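The Drawer Full of Cards
Loyalty cards were supposed to disappear. Most of us still have a stack.

June 17, 2024

The plastic membership card has outlived a lot of predictions. Salons, car washes and garden centers still hand them out, and people still take them home, put them in a wallet and forget them. When Piltier, a shop that sells desk and closet organizers, asked its customers in February what they most wanted help with, cards came in ahead of cables and keys. It received almost 200 replies. One customer reported 49 cards, most of them from stores that had closed. 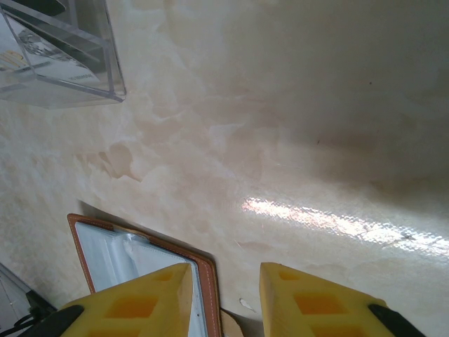 Sorting cards takes a clear table and half an hour. Empty every wallet and folder you own, including the ones you stopped carrying. A leather folio with white plastic sleeves is a good place to start, and when the sleeves are creased it can be hard to tell at a glance what is in them. Take everything out. Make one pile for cards used in the past year and another for the rest. Check the second pile for balances before cutting anything up. Gift cards hide there.

What stays should be easy to see. Roltus and Gilter both make desktop holders, and a plain box from a craft store does the same job. Cards kept upright get used more than cards kept flat, in our experience, and two compartments are enough for most homes. Put the ones you need weekly in front. Bank cards and ID don't belong in an open holder.
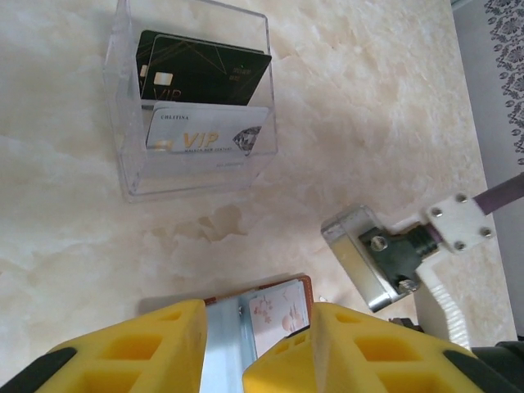

Should you keep a card if the store also has an app?
Keep it until you have logged in to the app and confirmed that your points are there. After that, the plastic can go.

Old cards are rarely accepted in curbside recycling. Ask at the counter where you got them, as a few chains take them back.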